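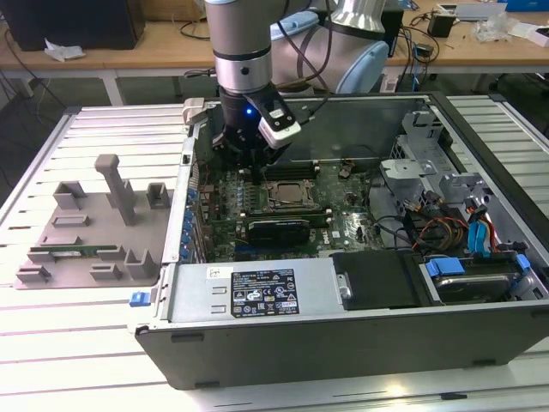 Desktop tower on its side, side panel removed, power supply and hard drive still fitted.

To: Skurthorpe Equipment Reuse list
From: Heiðrún Thorlacius
Subject: Re: Disassembly order for withdrawn desktop computers
Date: August 5, 2024

Dear colleagues,

Thank you to all who commented on the draft procedure. Adeel Butt's questions from the Nanham site are quoted below so that members who joined the list recently can follow the reply.

Adeel Butt wrote:
> We have 14 desktop towers waiting under work order 1634. The draft
> says to lay the case flat before opening it, but does not say which
> parts come out first. Two of my staff remove the power supply at the
> start and the others leave it until the end. Please confirm which is
> correct. Please also confirm whether the processor should travel in
> its socket when a board is sent to Drelitz for resale, or be packed
> separately.

The order in section 2 of the draft is to be followed at all sites. With the power cord disconnected and the case lying on its side, the side panel is taken off and set apart with its screws. The hard drive is removed next, in its tray, and goes directly to Hafþór Bech for erasure. It must not be left on the bench overnight. The memory modules follow, and then the graphics card if there is one.
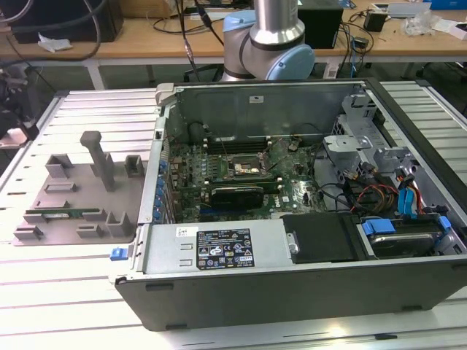
The power supply is left in the case until the cards and memory are out. Staff should copy the model and rating from its label onto the intake sheet while the label can still be read in place. Power supplies are not to be opened under any circumstances. Any unit with a damaged casing or a missing label is to be set aside for Auður Bech, who will arrange disposal through Vainio.

Drive trays and plastic clips should be kept with the case they came from. Several cases arrived in October without their clips, and replacements could not be found for all of them.

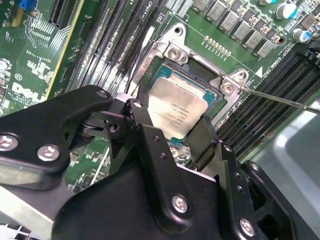 Hardware Recovery Section, Technical Services Department

On the second question, a board going to Drelitz keeps its processor in the socket, with the retention bracket screwed down. Use a screwdriver that fits the screw head properly and stop if the screw does not turn easily. On boards marked for more than one processor, record each socket by the name printed on the board. If a socket is empty, write "empty" on the sheet and fit a protective cap before packing.

Please do not wipe the top of a processor if the printing is already faint. Nanna Skov reads the markings during inspection and needs them as they are.

The revised text will be posted to this list once the packing section has been checked. Further comments on the disassembly order may be sent to me directly.

Sincerely,
Heiðrún Thorlacius
Skurthorpe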